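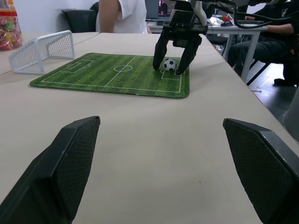
Tabletop soccer on a mouse pad

I doubted a mouse pad could pass for a pitch, and I still doubt most of the advice on it. You need a pad printed as a field and a ball small enough for it.

1. Lay the pad on a bare table. Books under the corners, which people swear by, just get in the way.
2. Press the edges down with your palm. If one curls, leave the pad under something heavy for 12 hours. Ironing it sounds like a good way to ruin it.
3. Put the ball on the center circle and let go. If it rolls off, the table is tilted -- fix that first.
4. Flick gently. First to four goals wins.

Special "fast" sprays? I tried one in October and couldn't tell the difference.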